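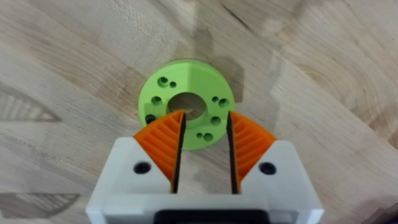
Limico cordless screwdriver, the blue one
Reviewed February 2019

I have gone through more small screwdrivers than I care to admit, and most of them ended up in a drawer with a dead battery. So when my old Juvance finally gave out on me last June (it had been making a sad grinding noise all spring, poor thing), I took my time picking the next one. I paid $61 for the Limico, a bit more than I wanted to spend, and I have used it nearly every week, mostly on small plastic parts and the odd loose cabinet hinge.

The first thing I noticed was how nicely it sits in the hand. The handle is slim enough for me to get my fingers all the way around, and the switch is right where my thumb wants to be. The old one always made me shift my grip halfway through a screw, and I hadn't realized how much that bothered me until I didn't have to do it anymore!

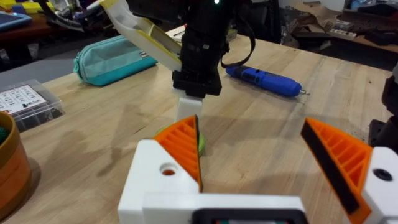 It is also light enough that I leave it lying out on the table while I work and just pick it up as I need it, where the old one mostly lived in its case. Small screws in printed plastic are easy to strip, and I've ruined my share, but the lowest of the three speeds is gentle enough that I can feel the screw seat and let go in time. I do still finish the very last turn by hand on anything I care about.

Battery life has been good. I charge it overnight and get nine or so evenings of puttering out of it, which suits me fine. Charging from empty is slow, though, and the light on the charger is so dim that I have to cup my hand over it to see what it's telling me.

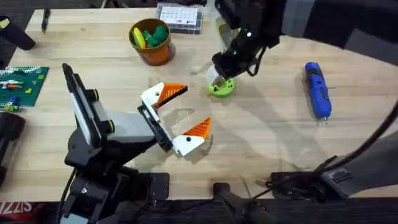 One reader asked whether it would be worth paying extra for the Bakbridge, having found the Limico a little weak on long wood screws. Fair point, and I'd agree with that part. I borrowed a Bakbridge to put up two shelves, and it went through pine without any fuss. It is a good deal heavier, however, and for fiddly work at a table I was glad to get back to mine.
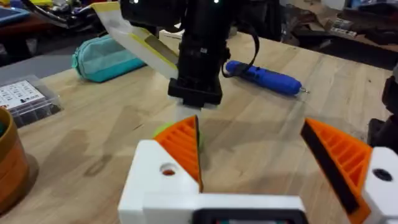 A blue tool, possibly a screwdriver, left out on the table.

My other grumble is the bits. The ones in the box were on the soft side, and I swapped them for a Galindo set before the summer was over. I'd buy the screwdriver again, and I'd order better bits at the same time.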